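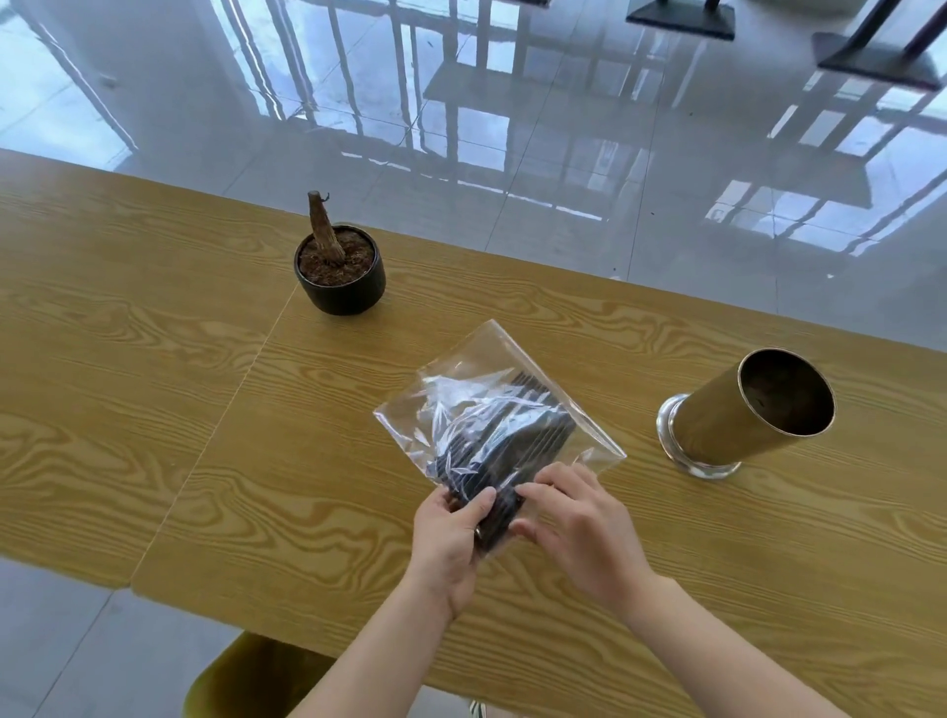 Black plastic forks in a clear bag, held over one of the tables.

Kitstead packs disposable cutlery for caterers and canteens. In June the company put in an automatic bagging line, a Skevix, and moved most of its standard orders onto it. What stayed with people is the odd work: short runs, mixed sets, and packs the line rejects. We spoke to a packer who has been with the company for 8 years and asked not to be named.

"The first thing that changed was the noise," she said. "Before, you could talk all morning. Now if you're near the line you wear ear protection, and you talk at break."

Her own job has changed more slowly. She used to fill and close bags for a full shift. These days she spends most of it checking packs and redoing the ones that come out wrong. The line is good with forks as long as they all face the same way, she said. If one goes in backward, the tines can catch the film.

"It sees there's a fault and drops the bag in the bin. It doesn't know what to do after that. I take the bag and feel along the handles with my thumb. You can tell through the plastic if one is turned around."

The line does 2,864 bags on a normal shift. Her best day by hand was 443, and she remembers it because the supervisor wrote it on the board. She does not miss the counting. Her wrists used to hurt by the end of the week and now they mostly don't.

Other things she likes less. The hand packers used to be one team, and they are now split between the two sites, Arnaud and Gesier. She was offered training to run the line and took it, but the training was 2 mornings and she wanted more.

"They showed us how to start it, stop it and clear a jam. If it's anything else we call the technician, and he's at Gesier. So we wait. I'd like to be able to open the panel and look."

No one lost a job when the line came in, according to her, though people who left were not replaced. Pay for the hand work is the same as it was. Line operators get a little more per hour, and she thinks the checkers should too.

"You're looking at faults all day. That takes more attention than packing did. With packing, your hands knew it."

The company plans to review the rates on 28th February. She has asked for a longer course to be discussed at the same meeting, and has put the request in writing.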